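Second cat refusing the wet food after a vet stay
Posted by Nadine Hourani, 2024-04-13

Gallardo is 5 and came home from Estside Animal Clinic after 2 nights on a drip for a blocked bladder. He has to stay on the urinary diet. He eats the dry version but walks away from the cans. The vet wants him on wet. My other cat would eat it all day, so I can't leave it down. Any ideas?

rurkano_barn
Warm it up and add a spoon of water. Ours took four days to come around. Don't switch brands yet.

tabbymom105
I'd pick the bowl up after twenty minutes and offer nothing else until the next meal. He will eat when he's hungry.

rurkano_barn
I disagree with that. A cat who stops eating can get liver trouble fast, and this one just got out of the hospital. Keep some of the dry in front of him and call the clinic if he skips a full day.

tabbymom105
I didn't say starve him. I said meals on a schedule. It worked for three of mine.

drernora
Feed them in separate rooms either way. Ask if the same diet comes in a different texture. Mine hated the loaf and ate the stew kind the first night. Also put out a second water dish, away from the food.

Nadine Hourani
Thanks. The clinic has the stew kind and I'm picking up a few cans tomorrow. He ate a little of the loaf tonight, warmed, with the door shut. He's using the box normally. I'll keep the dry out for now and ask about set meals at his recheck in June.

drernora
Good. Watch the box more than the bowl this week. If he strains, don't wait for morning. 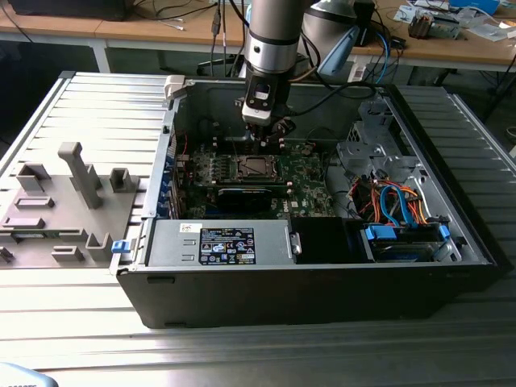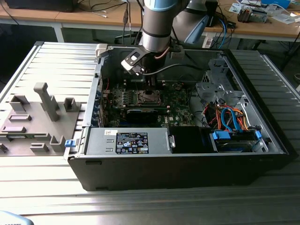 Robot arm and open desktop tower, two views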